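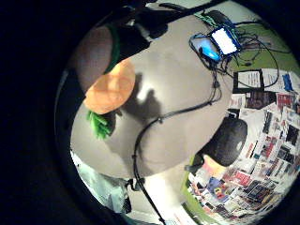

3.2 Looking after the gripper cell

I'll be blunt about this part of the setup, since it ate most of my February: the handheld gripper itself was easy, and the cabling was a pain. We call the cell Paul (the name stuck from the Dristdale project, sorry) and it lives at one table in the Telbridge lab. Figure 2 shows the table during a work day, seen through the fisheye camera on the gripper, with the toy food on one side and the two small lit-up devices sitting against each other in their nest of thin black cables.

My first routine was to check the cables only when something dropped out. Bad idea! We logged 1538 takes in that first stretch and had to throw away 382 of them, mostly for missing camera data. Ramesh Jaiswal went through the logs with me one long evening and spotted that the dropouts bunched up after we'd moved the props around. Every time I reached across for a toy, I was tugging on a connector.

So now I do three things before the first take. I push each plug home by hand, I wipe the lens with a dry cloth, and I run the Disavby check script, which grabs a short clip and compares the time stamps (it takes about as long as getting a coffee). I also moved the spare plugs into a drawer.

With that routine in place we recorded another 1255 takes and the dropouts got rare enough that I stopped keeping a separate tally. The lens still picks up smudges, mostly from my own thumb, and I haven't found a good guard that stays out of the view.

Figure 2. Tabletop of the Paul cell from the gripper camera, with toy food at left and the two devices and their cables at upper right.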